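About Fokeck Radio

Fokeck Radio supplies aerials, feedline and connectors to amateur operators. We started in 2000 as a mail-order business selling wire dipole kits, and kits are still most of what we do.

We stock seven dipole kits, from 80 metres down to 10, along with the Brukura range of baluns and the Pustano telescopic masts. Coaxial cable is sold by the metre, in lengths up to 48 metres. If you need a longer run, please ask before ordering.

Kits are cut and packed in our own workshop. Each one comes with printed instructions and a table of wire lengths for the centre of the band. You will need to trim the ends to suit your site. Aluminium tube and guy rope are sold separately.

We don't sell transceivers and we don't repair them. We do test baluns and traps that were bought from us, whatever their age. There is no charge for this, but you pay the postage both ways.

Licensed clubs can apply for a trade account. The form is on the Ordering page.

The workshop is closed for stocktake each February. Orders placed then are sent in the order they were received.

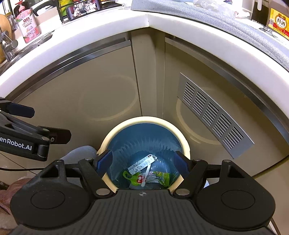
Page last updated: 14 May 2025
Fokeck Radio. Home | Kits | Ordering | Contact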